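Week 4: Patching, and Why It Takes So Long

Notes to go with the Tuesday lecture. Please read them before lab if you can, and bring the reading worksheet with you (the one from last week is fine if you never got to the back page).

Where we are

Last week we talked about finding out what you have on your network, and I know some of you found that a little dull. I did too, the first time I took a course like this one! But everything this week depends on it. You can't patch a machine you don't know about, and you can't decide which patch comes first if you don't know what each machine is for. So keep your inventory notes from the Trodstead exercise open beside you while you read.

The words we'll be using

Vulnerability: a weakness in software, hardware or settings that someone could use to do something they shouldn't be able to do.

Exploit: the method, often a small program, that makes use of the weakness. A vulnerability can sit there for years without a public exploit, and then one turns up on a Friday afternoon.

Patch: a change from the vendor that fixes the weakness. Sometimes it fixes other things too, and sometimes it breaks one or two.

Workaround: something you do in the meantime, such as turning off a feature or blocking a port at the firewall. Workarounds are meant to be short-lived. Many of them aren't.

Exposure: how reachable the weak spot is. A flaw in a web server that faces the public is much more exposed than the same flaw on a test box with no route out of the building.

People mix these up all the time, in meetings and in print, and I'd like you to be fussy about them in your written work. If you write "we patched the exploit" I will circle it.

The case: Treltton

Our running case this term is Treltton, a mid-sized parts distributor with two warehouses and one main office. In September their scanner reported 386 open findings across 47 servers. The person reading that report had come over from the help desk that same month, and, quite naturally, started at the top of the list and worked down.

The trouble was the order of the list. The scanner sorted by severity score, and severity is only part of the story. The first dozen items were all on an old reporting server that was reachable from one desk in accounting. Down near the middle of the list, with a lower score, was a flaw in the remote access gateway. That gateway faced the internet, everybody in the company logged in through it, and a working exploit had been public for 4 days.

You can guess which one should have come first. What I'd like you to notice, though, is how reasonable the mistake was. A long list with scores next to it looks like a plan. It has an order, it has red and orange labels, and you can cross things off and feel that you're getting somewhere. Please be kind to the person in the case when you write your answers, and spend your energy on how the process could have helped.

Putting things in order

When you rank findings, start with exposure. Ask who can reach the machine, and from where. Then ask whether anyone is known to be using the flaw in real attacks, and after that think about what the machine does for the business and what would happen if it went away for a day. The severity score comes in alongside all of this. I don't want you to throw it out, it's a useful number and a lot of careful work goes into it, but it was worked out by people who have never seen your network and don't know that the payroll system lives under somebody's desk.

For the lab you'll use a simple worksheet with a column for each of those questions. There's no formula at the bottom. I used to give one, and what happened was that everyone fed numbers into it and stopped thinking, so now you get a blank box for a sentence or two of reasoning. A short, clear reason is worth more marks than a long one.

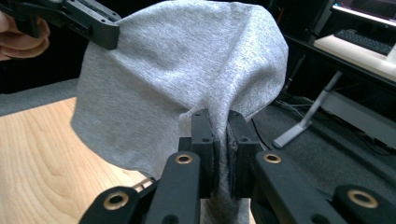 Dependencies are the part of patching that students tend to underestimate, and I'd like to spend a bit of time on them. A dependency is anything that one piece of software needs from another: a library, a database version, a certificate, a service that has to be running first. At Treltton the order system, Masri, relied on an older version of a shared library, and so did the label printers in both warehouses. Updating the library fixed the flaw and stopped the printers. Think of a piece of gray knit fabric held up at its top and gathered to a point lower down, so that creases run through the cloth toward the pinch. You can look at any one of those creases and follow it to the place where everything comes together. A shared library is that kind of place. When you plan a change to one, follow each line that leads into it and write down what's at the other end, including the things that seem too small to matter (label printers, for instance).

Testing before you roll out

Most organizations can't test everything, and I don't expect you to pretend otherwise in your plans. What you can nearly always do is patch a small group first, wait, and look. Choose a group that is mixed enough to be useful. If every machine in your pilot belongs to the IT team, you'll learn that the patch works for the IT team, who all have new laptops and know how to restart a stuck service without calling anyone.

How long should you wait? It depends on the exposure, and this is where the two halves of the lecture meet. For an ordinary monthly update on internal desktops, several days is comfortable. For a gateway with a public exploit, you may have only an hour or two, and you might decide to take the service down while you work. Both can be good decisions. Write down which one you made and why, and who agreed to it, while it's all still fresh.

You'll also need a way back. Before you change anything, know how you would undo it. That could be a snapshot, a backup you've restored from before, or the old installer saved somewhere you can reach when the network is down. A backup that has never been restored doesn't count for this assignment.

Change windows

Treltton's window is on weekday evenings, after the second warehouse shift ends. Their ticketing tool, Hultus, holds the calendar, and a change has to be entered there before work begins. Several groups last year wrote plans with work starting in the middle of the day, which I suspect is when they were writing the plan. Please check the shift table in the case packet. Check the backup schedule as well, because the nightly backup and the patch window overlap by a little, and I'd love to see someone spot what that could do to a slow server.

Emergency changes can go ahead outside the window. They still need a ticket, even if it's filled in afterward, and they still need a person on the business side who said yes.

When a patch isn't possible

Sometimes there's no patch. The vendor has closed, or the machine runs a piece of equipment that's only certified on one version, or the update costs more than the department has this year. In that situation you have a few choices, and they can be combined: move the machine to its own part of the network, cut down who can log in, watch it more closely, or plan to replace it. Whatever you choose, write it up as an accepted risk with a review date and a named role responsible for it. "Accepted" should mean that somebody with the authority to accept it has read it and understood it. I've seen risk registers where half the entries were accepted by a person who had left the company.

For lab

Work in pairs. Take the shortened list of findings in the case packet and put it in order using the worksheet. Then choose the top item and write a patch plan of no more than 300 words. It should cover the dependencies you found, your pilot group, the time of the change, and how you'd go back if things went wrong. Use the Hultus form at the end of the packet for the ticket itself; the ticket doesn't count toward your word limit.

If you and your partner disagree about the order, hand in both versions with a line or two about where you parted ways. I enjoy reading those, and they don't lose marks.

Reading for next week

Chapter on logging and monitoring, first half only. Skip the section on storage costs, we'll come back to it later in the term. The worksheet is due at the start of lab, on paper please.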